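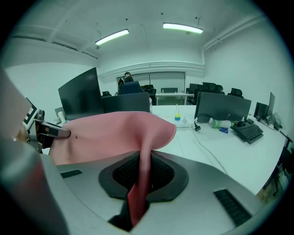 Curia Ledger Club, workshop notebook

December, started 4:10 pm

Stella came in with coffee for everybody (bless her) and we finally got back to the fee estimator on the test chain, the one that has been guessing so badly every time blocks fill up. Last month I left myself a note saying only "median, not mean!!" and it took me a good while, and a second cup, to remember what on earth I meant by it.

So, for whoever picks this up next: the estimator was averaging the fees over the last 124 blocks, and one silly overpaid transfer was enough to drag the whole thing upward. I switched it to the median and cut the window to 42 blocks. Then I replayed the 500 transfers Uriel saved for us in the Lomis folder, and the suggestions look much calmer to my eye. There is still an ugly jump near the end of the replay that I can't explain yet, and I would love for Elvira to have a look, as she knows that stretch of the data far better than I do.

Wallet side: the signing screen still shows the old fee for up to 4 seconds after a refresh. Annoying, but harmless on test coins. Severin W. thinks it's the cache, and he is usually right about caches, so I'll try turning it off before I go digging anywhere else.

Please don't touch the node settings till the second replay is finished. My branch is pushed, tests included, messy comments and all.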